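The Petersen Banquet Tablecloth, in Soft White

If you've ever set up for a church supper or a niece's baby shower with six folding tables and five cloths that almost match, you already know why we started carrying the Petersen. It's our plain one, and it has been the best seller in the linen room at Brokham Table & Linen for longer than I've been writing these pages (and I've been writing them a good while!).

The Petersen is a cotton and polyester blend, woven a little heavier than the party-store kind, so it drops nicely over the side and stays put when somebody brushes past with a plate. The hem is turned twice and stitched all the way around. We sell it in Soft White, and we've had so many requests for a proper cream that one is on its way in July.

**Sizes**

- Square, 56 x 56 inches, for card tables and the dessert corner
- Runner cloth, 44 x 108 inches, for narrow buffets
- Long banquet, 60 x 126 inches, for an eight-foot table

**Care**

Wash warm with other whites and go easy on the bleach, which yellows the polyester over time. Tumble low and take it out while it's still a touch damp. Birdie Strickland, who ran our alterations counter for years, always smoothed hers over the table with the flat of her hand and let it finish drying there, and I've done it her way ever since. For coffee, dab with cold water and a drop of dish soap as soon as you can get to it. Gravy wants an overnight soak.
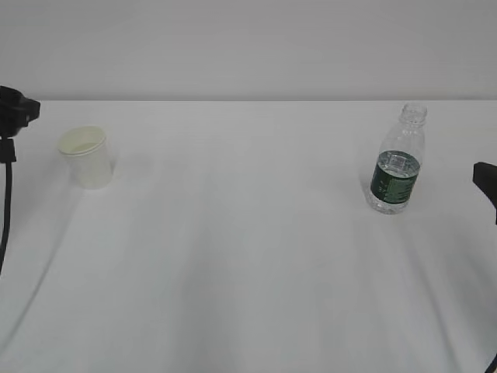 *Soft White, laid out without ironing, with a paper cup toward the back.*

If you like a crisper look, a medium iron with a bit of steam will take the folds right out. Folks who rent out halls tell us they skip it and hang the cloths overnight instead.

**Ordering**

Single cloths ship folded in a paper sleeve. Cases hold a dozen, all one size, and we're glad to split a case between two addresses if you and your sister are sharing. For hotel or hall orders, please write to Dolores Quintanilla at the Sistby warehouse before you order online, as she can hold stock for you and will usually find you a better rate on freight.

Matching napkins are listed separately under Gratar, item 256.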